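Category: Home Care / Wood and Furniture

How I Keep a Pale Wooden Table Clean

By Mariann Vincze

When we moved to our apartment I bought a table with a light wooden top, and my mother told me on the phone that I would regret it. A pale table shows coffee, it shows tomato, it shows the blue ink from the school bag. She was right about the ink. For the rest I have found a way, and I write it down because my neighbor Yurani asked me two times already.

Every evening, after the dishes, I clear the whole top. Everything must go, also the fruit bowl and the letters. If you clean around the things, after some months you will have a ring of different color under each of them.

First I take away the crumbs with a dry soft brush. Crumbs under a wet cloth can scratch the finish. Then I use a cotton cloth, washed in warm water with one drop of dish soap, and wrung out very strongly. The cloth should feel almost dry in the hand. I wipe always in the direction of the grain, from one end to the other, and I don't make circles. After this comes a second cloth with only clean water, and then a dry towel.

For sticky places, put the damp cloth on the spot and wait one minute. Please don't use the green side of the sponge. I did it once near the corner and the dull patch is still there.

For ink I tried many things. A little baking soda mixed with water helped somewhat, but try it first under the table where no guest will look.

When the top is dry, go down with your eyes to the height of the table and look along it toward the light. Streaks of soap are easy to see in this way, and from above you will miss them.

Pale wood with the grain running at a slant:
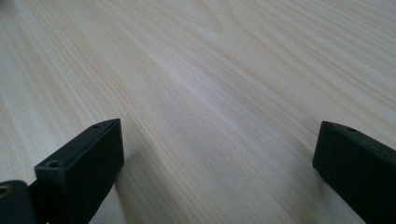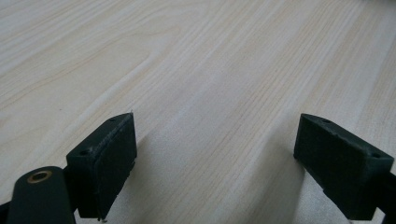 If you find a streak, it is usually too much soap. Wipe one more time with plain water and dry it well. If the surface feels rough under the fingers, wait until it is fully dry before you decide to sand. On my table I used 400 paper, by hand, very lightly, and only on the edge where the varnish was already gone. On veneer I would not sand at all, the layer is too thin.

In March I also move the table a little away from the window, as the sun becomes stronger and the wood turns yellow on one side. In the fall it goes back.

More in Home Care
Removing candle wax from a tablecloth
Which cloth for which surface
A drawer that sticks in wet weather
How to store table leaves under the bed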